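Drenari Storage: Frequently Asked Questions

Booking and access

What unit sizes are available?
Units come in 3 sizes: locker, half room and full room. Floor plans for each are on the Sizes page. The Fraser building has lockers and half rooms only.

How many units are there in total?
There are 158 at Fraser and 151 at Hirnine.

When can I get to my unit?
The doors open at 6.00 am and lock at 10.00 pm. Your entry code stops working at closing time, but the exit button works at all hours.

Can I change size part way through a month?
Yes. The new rate applies from the day you move. Any rent already paid on the old unit is credited to your next bill.

Packing and contents

What may not be stored?
Food, plants, animals, gas bottles, fuel, paint thinner, fireworks, tyres and anything stolen or illegal to own. Car batteries are accepted at Hirnine only, in a sealed tray.

How should kitchenware be packed?
Wrap each piece separately. Stand plates on edge. Nest bowls with paper between them and fill the gaps at the sides of the box. Cups go in the top layer, rim down. Metal items should be dry before wrapping. Mark the box on two sides.

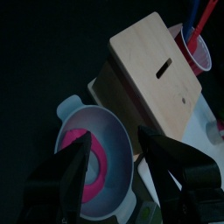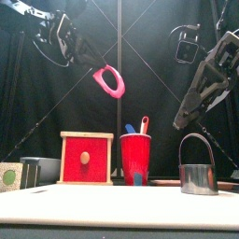 Payment and cover

Is insurance included?
No. You must hold cover for the full replacement value of your goods. Lulix cover can be added when you book, or you can send us a copy of your own policy. The standard Lulix limit is £2,162 per unit. Higher limits are quoted on request.

When is rent taken?
On the first of each month, by direct debit or card. If a payment fails we try again after five days. Your code is suspended if the second attempt fails.

How do I end my agreement?
Give 14 days' notice through your account. Leave the unit empty and swept, and remove your padlock. Deposits are returned to the card or account used to pay them.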